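Zernley übernimmt Mehrheit an Wohnimmobiliengesellschaft Vestside

Aufsichtsrat beider Häuser stimmt zu – 3.613 Wohnungen künftig unter einem Dach

05.06.2019 – Die Zernley Immobilien AG erwirbt die Mehrheit der Anteile an der Vestside Wohnen GmbH. Verkäufer ist die Beteiligungsgesellschaft Upadhyay, die sich nach sechs Jahren vollständig aus dem deutschen Wohnungsmarkt zurückzieht. Über den Kaufpreis haben die Parteien Stillschweigen vereinbart. Der gemeinsame Bestand wächst mit dem Abschluss auf 3.613 Wohnungen an sieben Standorten.

„Wir haben Vestside lange beobachtet und freuen uns riesig, dass es jetzt geklappt hat“, sagt Savita Singhal, Vorstandsvorsitzende von Zernley. „Die Häuser sind gut gepflegt, die Teams kennen ihre Quartiere, und viele Mieter wohnen seit Jahrzehnten dort. Genau solche Bestände wollen wir halten.“
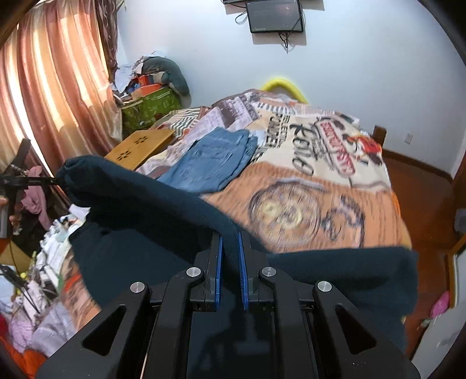 Vestside bleibt als Marke und als eigene Gesellschaft bestehen. Geschäftsführer Naveen Dixit behält die operative Leitung, alle bestehenden Mietverträge laufen unverändert weiter. Auch die Bankverbindungen für Mietzahlungen ändern sich nicht. Neu in die Geschäftsführung kommt Urmila Nishad, die bei Zernley bisher das Portfoliomanagement verantwortet hat und sich nun um Finanzierung und Ankauf kümmert.

Für die Finanzierung nutzt Zernley vorhandene Liquidität und ein langfristiges Darlehen. Eine Kapitalerhöhung ist nicht vorgesehen. Die Zustimmung der Kartellbehörde steht noch aus, beide Seiten rechnen mit dem Vollzug noch im Juni.
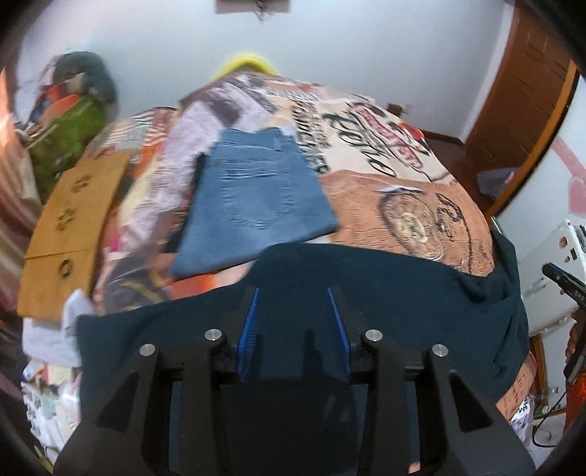 Investieren will Zernley vor allem in Grundrisse und Stauraum. An vier Standorten beginnt die Planung gleich nach dem Vollzug, betreut vom Architekturbüro Gulix. Vorgesehen sind Einbauschränke in den kleineren Wohnungen und trockene, abschließbare Abstellräume im Keller. Ein Haufen Kleidung auf dem Bett, obenauf die gefaltete hellblaue Jeans: So sieht es in vielen Schlafzimmern aus, und ein ordentlicher Schrank in der Wand macht da schon einiges leichter! Die Mieter werden vor Baubeginn schriftlich informiert und zu Sprechstunden in den Quartiersbüros eingeladen.

„Auf dieses Programm freue ich mich besonders“, sagt Naveen Dixit. „Die Ideen dafür liegen bei uns schon länger in der Schublade, und mit Zernley haben wir endlich einen Eigentümer, der sie mit uns umsetzen will.“

Über Zernley
Die Zernley Immobilien AG bewirtschaftet Mietwohnungen im eigenen Bestand. Das Unternehmen kauft, modernisiert und vermietet mit eigenem Personal vor Ort.

Pressekontakt
Zernley Immobilien AG, Unternehmenskommunikation
Sushil Chaudhary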